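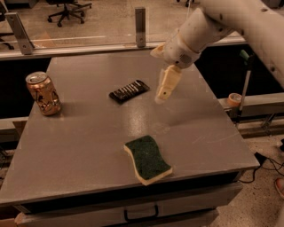 Put your child on a lighter bike

5/16/21

I have become a bore on the subject of bicycle weight, and I'm not sorry. Ask me about my daughter's bike and you'd better have a free afternoon.

For two years she rode a hand-me-down with a fat steel frame, a suspension fork that hardly moved and a kickstand you could have moored a boat with. She was seven. Every ride out of Sastelville went the same way: flat bit, lovely; first hill, off and pushing; second hill, tears. I told myself she wasn't keen on cycling. I said it to other parents too, in that breezy way you do when you've decided something about your own child and it happens to be wrong.

Then we borrowed an Onda from a neighbour whose boy had shot up over the winter. Rigid fork, thin tubes, one ring at the front, brake levers small enough for small hands. She went up Moulin Hill on it. All of it! She waited for me at the top, and I was the one who needed the sit-down.

So my argument is a simple one. We spend far too much time talking about how many gears a child's bike has and whether it looks like a grown-up's mountain bike, and far too little time picking the thing up. Plenty of children's bikes weigh close to half what their riders do. Imagine setting off for a day in the hills on a bike half your own weight. I'd be in the car by lunchtime, and I love riding.

Suspension is the worst of it. A cheap fork on a small bike adds a great lump at the front and gives next to nothing back, as a light child can't press hard enough to make it work. A decent pair of tyres, run a bit soft, will do more for comfort on a bumpy track. The Jelluvo we bought in the end came with exactly that, and she takes it down the rooty path by the old quarry making a noise like a happy kettle.

I know what comes next, and it's money. Ours was 400 new, and that's a lot for something with a life of two or three summers. I gulped as well. But light bikes hold their price wonderfully. People queue up for them second-hand, and the neighbour's Onda was sold within a day of his advert going up. Buy used, look after the chain, sell it on, and the sums are much kinder than they look in the shop. The heavy bargain bike, meanwhile, tends to finish its days behind a shed with a flat tyre and no takers.

I'd also love to see clubs buy a few to lend out. Our Sunday group has about 27 families on its list, and I'd guess most of the children who stopped coming stopped on a hill. Give them a month on something they can lift over a gate by themselves and see who turns up in the autumn.

Of course some children will never fall for it, and that's fine - there's football, there's swimming, there's lying in the grass. But let them turn it down on a bike that gives them a fair go. If you're shopping this week, take the child, take the bathroom scales if you can stand the looks you'll get, and lift every bike in the shop before you read a single label.

We're doing the long loop past the reservoir next weekend. She chose it, and it has three hills.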